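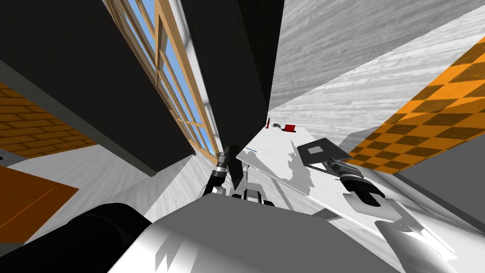

The Hotine Technical School Robotics Club was required to submit its simulation report by July 30, 2021, and Floarea Toma, as recording secretary, had been instructed to keep it to 5 pages. It had reached seven by lunch.

"Section two concerns the arms," she read aloud. "The left arm and the right arm are controlled by separate members, in accordance with the rules of the Kuzmenko Cup."

"Strike 'members,'" said Rostyslav Pylypenko. "The rules say 'operators.'"

She struck it. Across the room, Bohdana Stasiv held the left arm above the long white table and waited. The right belonged to Yaryna Nechyporuk, who had not spoken to her since May, when the club voted on a name for the robot and Lirkeo defeated Fludum by a single ballot. Yaryna had proposed Fludum. The minutes recorded the result and nothing further.

"The task is the red box," said Mrs. Pasichnyk, the faculty adviser. "It is to be passed from one hand to the other. Operators will announce each movement before making it."

"Left arm, holding," said Bohdana.

There was a pause long enough for Floarea to write the word *pause* and cross it out.

"Right arm, holding," said Yaryna.

"One of you will have to move," said Mrs. Pasichnyk.

The club's allotted time on the school computer was 40 minutes, and 24 of them were gone. Floarea turned to a clean page.

"Left arm requests permission to approach," Bohdana said. It was not in the rules. Rostyslav opened the binder to make certain, then closed it again.

Yaryna kept her eyes on the screen.

"Granted," she said — and Floarea entered it in the report, under section two.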